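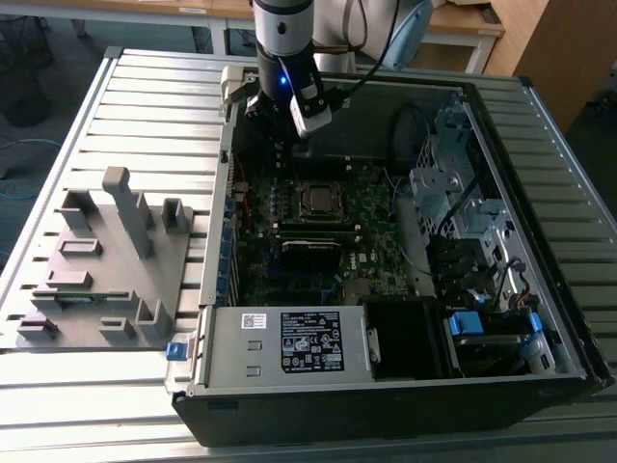 Heltar is a motion planning package for robot arms that take apart old electronics, begun at Nomadholm by Adjoa Sarpong and Dario Villa and still looked after, very patiently, by a small group there. It plans in short stretches, checking the arm against a model of everything nearby, and that matters a good deal when a gripper has to reach down into an open desktop case, past a metal drive cage and a power supply, to get near the motherboard. The planner keeps up to 200 candidate paths and drops the worst ones as it goes.

Version 2 added Muketell, a friendly little viewer for replaying plans.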